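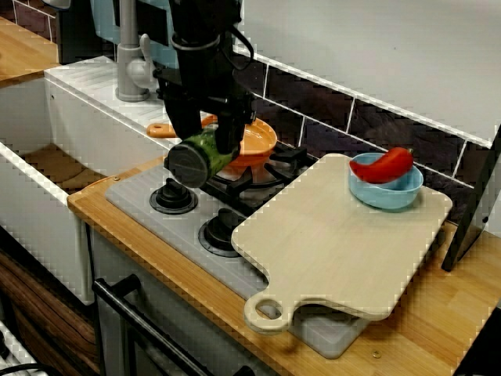

*Kitchen bench: arm over the stove, orange frying pan at the back, red chili pepper in the blue bowl.*

# About Rondach

Rondach is an independent test shop for robot grippers, arms, wrist cameras and controllers. We are based in Fuldale. Customers send us hardware, or tell us which hardware they are thinking of buying, and we run it through a fixed set of handling tasks and report what happened. We do not sell grippers and we take no commission from anyone who does.

The company was started by Nabila Lubis and Fitriani Entili. Nabila came from end-of-arm tooling design and Fitriani from motion control. They had both spent a good part of their working lives reading gripper data sheets that gave a maximum payload and a stroke length and left out everything a user would need to pick up a frying pan by its handle.

## What we test

Most of our work is comparison testing of small electric grippers on light arms. A typical order is two or three grippers on the same arm, running the same tasks with the same control software, so that the gripper is the only thing that changes. We also do the reverse, with one gripper moved from arm to arm. That takes longer because the mounting, cable routing and tool calibration have to be redone each time.

We test:

- parallel and adaptive grippers, with the maker's fingertips and with our own reference set
- arms, for repeatability at low speed and for how they behave close to fixtures
- wrist and overhead cameras, mainly for how much of the object stays visible once the fingers are close
- controllers, for delay between command and motion and for recovery after a contact stop

We do not do safety certification or life testing beyond what a normal test series puts on the hardware. For those we can suggest other labs.

## The kitchen bench

The play kitchen is the bench most visitors ask about. It has a stove, a sink and an oven, with small cookware and play food, and it gets used for the part of the work that plain blocks on a flat table do not cover well. Handles point in awkward directions. The faucet takes up room the wrist would like to have. Objects sit on top of other objects, and a gripper that is fine on a bare surface may have no approach angle left when the same object is in a bowl.

Tasks on this bench are written down to the level of start pose, end pose and allowed contact. Touching the board while picking up the bowl is logged but permitted. Moving the board more than a set distance is a fail. Each attempt is scored by the person running it and then again from the recording by someone else, and when the two scores differ we keep both and mark the attempt.

Our current task book, which we call Wattimena, has eight tasks for the kitchen bench. The names are plain: pan by handle, pot by rim, bowl with contents, canister on its side, and so on. The last revision was in September and it tightened the wording on regrasps. Results from before that revision can still be compared with later ones on all tasks except pot by rim.

## How a test series runs

1. **Intake.** We weigh the gripper, measure finger travel and check it against the paperwork. Firmware versions are noted and frozen.
2. **Mounting.** Adapter plates are made here if the maker does not supply one. Cable routing is photographed, as a stiff cable across the wrist can change the result more than the fingers do.
3. **Calibration.** Tool center point, camera to wrist, and payload settings in the controller.
4. **Warm-up.** Around 70 unscored attempts, spread over the tasks. The operator learns the hardware and we find loose screws.
5. **Scored runs.** A standard series is 550 attempts per gripper. Object positions come from a list, so every gripper gets the same ones.
6. **Report.** Tables, recordings and a written section on each failure type.

The written section is the part customers seem to use. A success rate alone does not tell you whether a gripper dropped the canister, pushed it away before closing, or closed correctly and then lost it when the arm sped up. These have different causes and different fixes. One might be solved with softer fingertips and another only by a different arm.
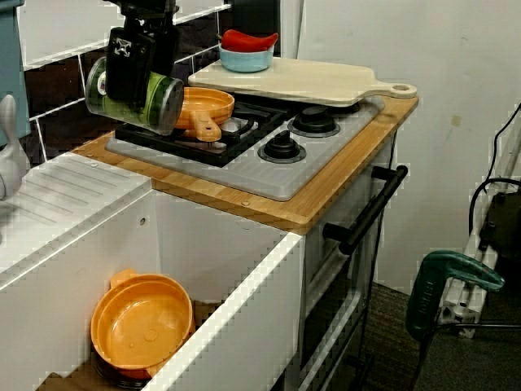
**Can you test our gripper if it has no mounting plate for your arms?**

We can, as long as you send a drawing of the bolt pattern before the gripper ships, and the plate is charged at material cost plus machine time.

## Equipment and software

Arms are set up with their own stands and their own calibration targets. We avoid moving them. Logging is done with Posell, our in-house recorder, which stores joint positions, gripper width, motor current and all camera streams against one clock. We wrote it after a controller comparison in which two of the logs drifted apart and the contact events could not be lined up. Fitriani maintains it. Customers get the raw Posell files and a reader with every report, and can rerun the numbers themselves.

The archive holds 1543 recorded hours at present. Recordings belong to the customer who paid for the series, unless the contract says otherwise, and are not used in anyone else's report.

Control during scored runs is either by an operator or by the customer's own software. We state which on the first page. Mixing the two in one table produces numbers that mean very little – an experienced operator will work around a poor gripper without noticing, while a fixed program will repeat the same bad approach all day.

## Things we have changed our minds about

We used to report closing force as a headline figure. It is now in the appendix. On light objects such as the bowl and the canister it explained few of our failures, and fingertip shape explained many.

We used to clean fingertips only between series. They are now wiped at fixed points within each series, and the points are marked in the log.

We also used to let customers choose the object list. They may still add objects, but the standard ones stay in – otherwise the results cannot be set beside anything else.

## Working with us

Nabila handles new orders and will want to know the arm, the controller and the gripper model, and whether you intend to attend the runs. Visitors are welcome during warm-up and may watch scored runs from behind the operator's desk. Questions about file formats or controller interfaces go to Fitriani.

Hardware should be shipped with its power supply and any special tools. Return shipping is arranged by the customer, and we hold equipment on the shelf until the report has been accepted.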